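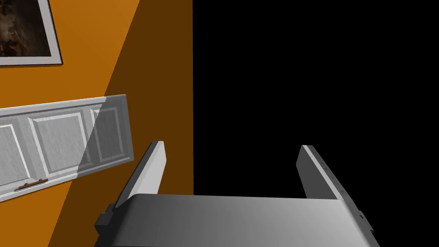 보낸 사람: 위유나
받는 사람: 오래된 손공구 메일링 리스트
날짜: 2024-07-08
제목: Re: Re: 바이스 나사가 뻑뻑해요 (Prondach 벤치 바이스)

안녕하세요, 유나예요.

주말 내내 창고에 들어가 있다가 이제야 답장 씁니다. Vaida 님 메일 보고 속으로 "어, 이거 내 바이스 얘긴데?" 했어요 ㅎㅎ 원문은 길어서 필요한 데만 남기고 잘랐습니다.

Vaida Mägi 님 쓰심:
> 중고로 Prondach 벤치 바이스를 하나 들였습니다. 무게 때문에
> 택배 기사님께 죄송할 정도였어요. 겉은 깨끗한데 핸들을 돌리면
> 절반쯤 벌어진 지점부터 갑자기 뻑뻑해집니다. 힘을 주면 넘어가긴
> 하는데 그때 끼익 소리가 나고요.

절반쯤에서 걸린다고 하셨죠. 처음부터 끝까지 고르게 뻑뻑하면 그냥 굳은 기름일 때가 많은데, 특정 지점에서만 그러면 저는 나사산부터 봐요. 앞쪽 죠를 끝까지 돌려서 통째로 빼 보세요. 빠지기 직전에 무게가 확 쏠리니까 밑에 나무토막 하나 꼭 받치시고요. 저는 안 받쳤다가 작업대 모서리를 날려 먹었어요.

빼고 나면 나사를 칫솔로 한 번 쭉 훑고 걸레로 닦은 다음 밝은 데서 골을 들여다보세요. 제 건 쇳가루가 기름이랑 떡이 져서 딱 한 군데에 박혀 있었어요. 대나무 꼬치로 파내니까 덩어리째 나오더라고요. 철솔도 써 봤는데 저는 꼬치가 더 편했습니다. 골 모양대로 끝이 닳아서 갈수록 잘 들어가요!

> 그리고 너트 쪽은 어떻게 청소하시나요? 손가락이 안 들어가서
> 면봉으로 하고 있는데 면봉만 계속 뜯어집니다.

면봉은 저도 해 봤다가 솜이 안에서 다 풀려서 일이 두 배가 됐어요. 너트가 따로 빠지는 구조면 아예 빼는 게 낫습니다. 제 바이스는 본체 밑에서 볼트 하나로 잡혀 있었는데, 연식마다 다르다고 들었으니 뒤집어서 먼저 확인해 보세요. 안 빠지는 구조라면 젖병 세척솔 제일 가는 거요. 등유 조금 묻혀서 넣었다 뺐다 하면 까만 물이 한참 나옵니다. 창문은 열어 두시고, 그 걸레는 뭉쳐서 쓰레기통에 넣지 마시고 밖에 펴서 말리세요.

> 마지막으로 기름이냐 그리스냐인데, 예전 글을 찾아보니 의견이
> 갈려서 뭘 발라야 할지 모르겠어요. 집에 Osska 그리스가 한 통
> 있긴 합니다.

아 이건 정말 갈리죠. 작년 11월에 이 주제로 한참 시끄러웠잖아요. Tõnu Strazds 님은 무조건 묽은 기름을 자주, Darius Eglītis 님은 그리스를 한 번 듬뿍 바르고 잊어버리자 쪽이었고요. 저는 중간이에요. 나사에는 그리스를 얇게 바르고, 미끄러지는 면에는 묽은 기름을 씁니다. 미끄럼면에 그리스를 두껍게 바르면 톱밥이랑 쇳가루를 다 붙잡고 있어서 몇 달 뒤에 또 똑같은 떡이 생기더라고요. Osska 있으시면 새로 사지 말고 그거 쓰세요. 바이스가 무슨 고속 베어링도 아니고요.

끼익 소리는 솔직히 메일만 봐서는 모르겠어요. 청소하고 조립했는데도 같은 자리에서 나면 나사가 살짝 휜 걸 수도 있거든요. 평평한 유리판 위에 나사를 굴려 보세요. 휘었으면 굴러가면서 틈이 커졌다 작아졌다 합니다. 그렇더라도 괜히 망치로 펴려고 하지는 마시고 여기다 한번 올려 주세요. Gintarė Lukoševičius 님이 선반 갖고 계시니까 저보다 훨씬 잘 아실 거예요.

아 그리고 본체 옆에 찍힌 숫자 물어보신 분도 있었죠? 제 건 193이라고 돼 있어요. 저는 처음에 제조년도 끝자리가 날아간 건 줄 알고 혼자 신났었는데, Gintarė 님 말씀으로는 주물 틀 번호일 거래요. Vaida 님 건 뭐라고 찍혀 있는지 궁금합니다. 페인트 밑에 묻혀 있을 수도 있으니까 종이 대고 연필로 문질러 보세요.

죠에 끼우는 보호판은 구리판 접어 쓰시는 분도 있고 가죽 붙이시는 분도 있는데, 저는 Bellamy 자석식 쓰다가 한쪽을 잃어버려서 지금은 알루미늄 앵글 잘라 쓰고 있어요. 모양은 별로여도 잘 버팁니다. 안쪽에 양면테이프 조금 붙이면 죠를 벌릴 때 안 떨어져요.

참, 하나만 팔아도 될까요? Mandex 핸드 드릴인데 기어는 멀쩡하고 옆 손잡이가 없습니다. 척은 지난달에 분해해서 닦았고요. 택배비만 주시면 드려요. 리스트 말고 저한테 따로 메일 주세요.

Vaida 님은 분해하시면 나사 상태 꼭 알려 주시고요. 저는 이제 저녁 하러 갑니다~

유나 드림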